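Comparing two finger pads on a parallel gripper with toy bricks

This page covers how to run a side-by-side test of gripper finger pads using oversized toy building bricks. It takes an afternoon and needs no special fixtures. I wrote it after Nidia Valderrama asked for the steps I used to choose between the Keltov textured pads and the smooth Skallex ones.

What you need

A parallel gripper with swappable pads
A wrist camera looking out between the fingers
A mix of large bricks in at least two colors
A flat surface you can leave alone for a few hours
A spreadsheet or a notebook

Step 1. Fit the first set of pads

Take the old pads off and wipe the fingers with a dry cloth. Fit the new pads and tighten the screws evenly. Close the gripper slowly with nothing in it and look at the gap from the side. The pads should meet along their full length. If one corner touches first, loosen that side and try again. I skipped this the first time and had to throw out a morning of results.

Step 2. Set the camera

Lock the exposure and white balance. Auto exposure changes when the fingers come close to the counter, and the bricks then shift color from one picture to the next. Check that you can see both fingertips with the gripper fully open.

If your counter is glossy, expect bright streaks from the ceiling lights. Turn the lamps or move the arm until the streaks are off the area where you pick most often. You won't get rid of all of them.

Step 3. Lay out the bricks

Tip the bricks out and leave them as they land. A tidy row is easy for any pad and tells you very little. You want some upside down, some on their sides, and a few leaning on each other.
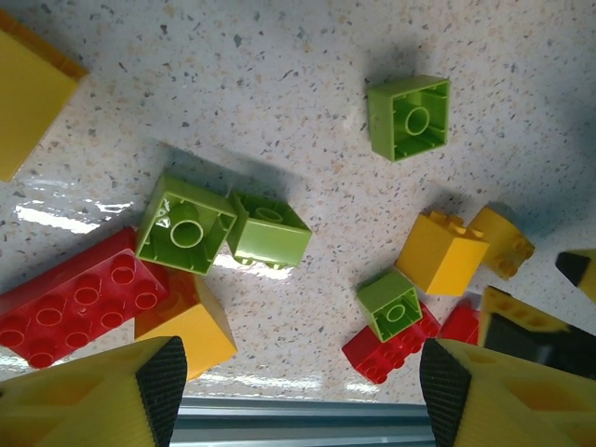 Change the layout after every full pass. Shigeru Yoshida mixes his by hand, which is fine as long as you do it the same way for both sets of pads.

Step 4. Run the picks

Use the same closing speed and the same force limit for every pick. Lift the brick clear of the counter, hold it for 2 seconds, then put it down. Write down one of these results:

Held
Slipped but stayed in the fingers
Dropped
Missed

Also note how the brick was lying. Studs up, hollow side up and flat side up are enough. Run 200 picks with the first pads, swap them, and run 200 more. Ours took about 101 minutes per set, including the time spent mixing.

Step 5. Compare

Sort the results by how the brick was lying before you look at totals. For us the totals were close, but the textured pads did clearly better on bricks held by a thin wall. The smooth pads were a little better at letting go. With the textured ones, a brick sometimes turned slightly on release.

Arnout Dekker reran the test on a second arm with a Kukex controller and got the same order, with more misses. He traced the misses to his camera calibration — worth redoing before you blame the pads.

Notes

Clean the pads at the halfway point of each set. Dust from the counter makes both kinds slip more.

Don't raise the force limit partway through. If you have to change it, start that set again.

Keep the old pads in a labeled bag.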